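About Ziltwood

Ziltwood is a distributor of television drama. We acquire finished series from independent producers and license them to broadcasters, streaming services, airlines and libraries. We also put out a small number of series on disc under our own label. Our office is in Marndale, on the second floor of the old telephone exchange building, and most of the staff work there at least part of the week.

What we handle

Scripted drama only. Our catalog has around 300 titles, and the larger part of it is historical: shipping families, frontier towns, court intrigue, wartime hospitals, a good many country houses. We also carry crime series and a few family sagas set in the present day. We don't take on feature films, documentaries, reality formats or children's programming, and we will usually say so by return email if you send us one.

Most of what we license is limited series of four to eight episodes. These suit the buyers we know best, which are mid-sized channels with a drama slot to fill on one or two evenings a week and streaming services that want something a viewer can finish over a couple of weekends. Longer-running shows are harder for us to place unless all seasons are available together. If some seasons are tied up with another distributor, please tell us at the start.

How the company began

Jessie Munro started Ziltwood after several years as a program buyer for a regional cable channel. Part of her job was filling late evening hours on a small budget, and she kept coming across good series that had aired once in their home country and then gone nowhere. In many cases the producer still held the rights and had no sales staff. She wrote to a few of them, and the first to answer was the company behind Yorath, a six-part drama about a family of slate merchants and the son who comes home to contest his father's will.

Yorath sold to four territories in its first year with us. It is still in the catalog and still gets requests, mostly from library services. The producers sent us their next series, Tridholm, before it had finished shooting. Tridholm is set in a whaling port and ran for two seasons. It remains our best-selling title, and for a lot of buyers it is the reason they know our name.

Mackenzie Gill joined as the second employee to deal with contracts and now runs the business side of the company. Jessie continues to choose what we take on. The two of them own Ziltwood outright and there are no outside investors.

How we choose series

We watch everything all the way through before we make an offer. This makes us slower than some of our competitors. A producer who submits a six-part series should expect to wait four to five weeks for an answer, longer in the fall when the markets are on.

We look at the writing first. A period series can get by with modest locations if the scenes hold up, and several of our steadiest titles were made cheaply. We also look at how the last episode ends. Buyers ask about this more than anything else, and a cliffhanger with no second season behind it will cut the price.

Sound matters more than producers tend to expect. Before we can sell to a territory that dubs, we need a separate music and effects track. If one was never made we can arrange it, but the cost comes out of the first license fee and it is cheaper for everyone to do it during the original mix.

Working with producers

Our standard agreement runs for seven years and covers the world outside the producer's home territory. We take a commission and recover agreed expenses up to a cap that is written into the contract. Statements go out twice a year, in March and September, and payment goes with them. Producers can see the terms of every license we sign for their series – the buyer, the fee, the number of runs and the dates.

We don't re-edit. If a buyer needs a shorter running time or wants episodes joined into feature lengths, the producer has to approve the cut and can refuse it.

Subtitling and delivery

English subtitles and captions are made in Marndale by our own team of three. Translation into other languages is done by freelancers, nearly all of whom have worked with us on more than one series. Historical drama brings up the same problems over and over: forms of address, naval rank, old money, insults that no longer mean anything. We keep a glossary for each series so that a character called "the factor" in episode one is not "the agent" by episode five.

Masters, audio tracks, subtitle files, stills and scripts are stored digitally. Last year we completed the transfer of 230 hours of older material that had only existed on tape, including the whole of the first season of Tridholm. Buyers receive files in the format they specify, normally within three working days of a signed license. Screeners are available to registered buyers through the catalog pages.
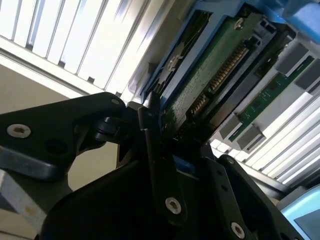
Drive hardware inside a server chassis.

The disc label

We release between six and eight titles a year on disc. These are series we think people will want to keep, and they come with a printed booklet containing an episode guide and a new essay. Print runs are small. When a title sells out we repress it only if the license allows and there are enough requests, so it is worth writing to us if the one you want is gone. Discs can be ordered from this site or through any independent store that carries us.

We sell to viewers on disc only. We have no streaming service of our own, and we can't tell you when a series will reach a particular platform – that decision belongs to whoever has licensed it in your country.

Contact

Producers with a finished series, or one in post-production, should use the submissions form. Please include the episode count, the running times, the territories already sold and a link to at least two full episodes. Trailers on their own are not enough.

Buyers can reach Mackenzie Gill through the licensing page. Questions about disc orders go to the shop address, which is answered Monday through Friday.

Page last updated August 17, 2024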